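## 6. When the arm stops with a fault 62

I get more messages about this one than everything else in the guide put together, so let's go slowly. Fault 62 on the Trudden means the fingers closed, the motor kept pushing, and the pads never reached the position the software wanted. Nine times out of ten it's fabric bunched behind a pad. (The tenth time it was my own sleeve, and that's how the caution below got written!)

**Caution:** Hit the stop button before you put a hand anywhere near the fingers. A paused arm can still close. Mirsad and I both learned this, and one of us has a scar.

1. Press stop and wait for the amber light to go solid.
2. Open the fingers with the hand wheel, six full turns. Don't pull the cloth out while they're closed, you'll tear the cloth or peel a pad.
3. Lift the garment away and check behind both pads for threads and lint.
4. Release the stop button, then hold **Reset** until it beeps twice.
5. Go to *Grip > Force* and make sure it's no higher than 19. Mine had crept up to 2000 after an update (a units mix-up, Jasmina found it), and it faulted on every single grab.
6. Run one slow cycle with nothing in the fingers, then one with a dish towel.

**Note:** If it faults on the empty cycle, stop there. That's a drive problem and you want the service section.

Before you go back to full speed, look through the wrist camera views.

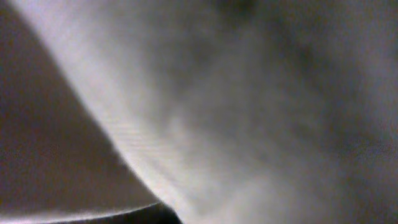
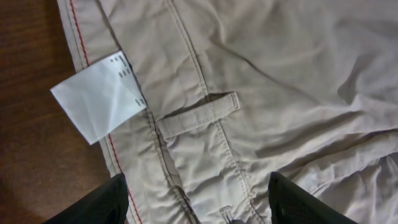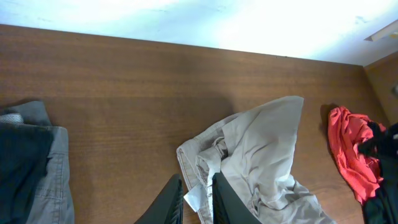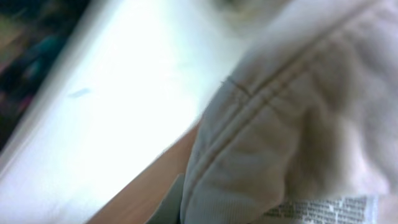 Care labels are my least favorite part of laundry automation, and I'd set up a no-grip zone for them before anything else. They're slick, and a pad that lands on one slides and keeps closing. The beige pants in the second view have a white one poking out over the wood on the left, so I'd draw the zone there and pick closer to the middle seam. Save the zone under *Mokico Profiles* with the garment type in the name, or you'll be drawing it all over again in July.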